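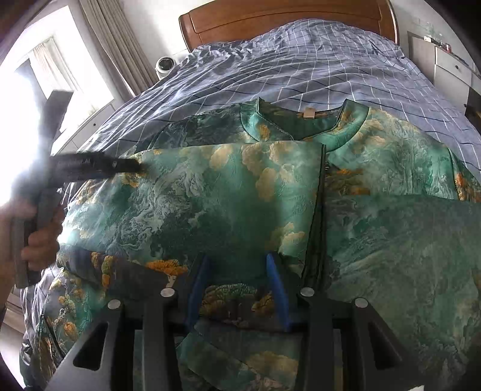

Silk on the bed, gripper holding a fold of the garment, steamer in the left hand.

October, notebook, Ellon gripper

Moved from cotton to silk this afternoon. The green one with the mandarin collar, laid out flat on the checked duvet. Cotton was fine with the old pad setting, but silk slides out if the squeeze is light and creases if it is heavy.

Pads are the blue rubber ones, second batch. Finger plates are unchanged from the last build, still the open cut-outs. Swapped the trigger spring for the softer one from Gumia. Full squeeze now reads 11 N on the kitchen scale rig, was 23 with the old spring. Leaving it at 11 for silk.

Procedure for now: pinch a small fold, lift it a little, bring the steamer in with the other hand and keep the nozzle just clear of the cloth. Piping is awkward. The pads want to close on the ridge and skip the thin fabric next to it.

Logged 44 pinches, dropped six. Four of the six were at the piping.

Higinio Gallegos thinks the pads should be 2 mm wider at the tip. I would try a rougher surface first, same width, and Maricruz Sandoval has a sheet of 200 grit we can press the next mold against.

To do:
check screws on the right finger, one felt loose at 4:30
print spare plates in black
ask Dwivedi for the other spring
repeat with the sleeves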